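Week 5 - Learning bimanual manipulation from demonstration
Notes prepared by Veronika Prantl

Behaviour cloning treats control as supervised learning. The policy maps camera images and joint positions to the next set of joint targets. In the Distico exercises it predicts a chunk of up to 75 targets per arm and executes part of the chunk before predicting again. Longer chunks give smoother motion but respond late to disturbances.

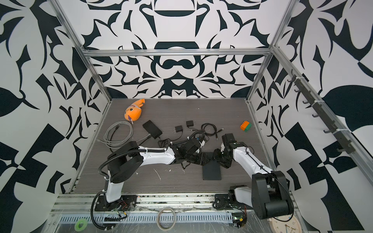

Background variation matters more than students tend to expect. Hollenstein's baseline policy was trained against plain walls and lost accuracy when the walls were changed. With a black-and-white leaf pattern on three sides of the cell, the fixed view is full of high-contrast edges that carry no task information, and the encoder has to learn to ignore them. Loose objects on the floor, such as the orange plush toy and the power adapters, add a second source of variation.

The fixed view gives the relative position of the two arms. A wrist view gives local detail near the fingers - at the cost of motion blur and a background that shifts with every joint movement.

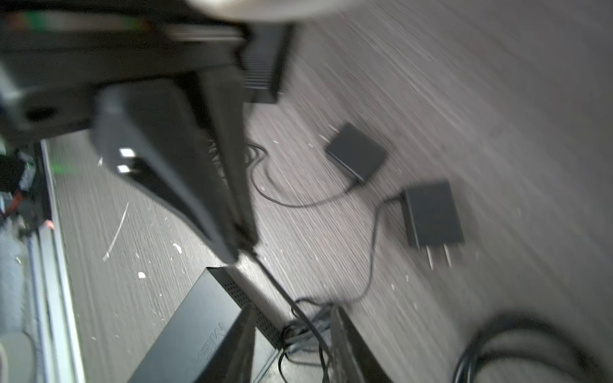 Both streams are encoded separately and the features concatenated with joint positions. For the assignment, train with 90 demonstrations, then repeat with the wrist stream removed. Report both results over the same starting positions.

Contact: Nelly Bedoya, course coordinator | Back to top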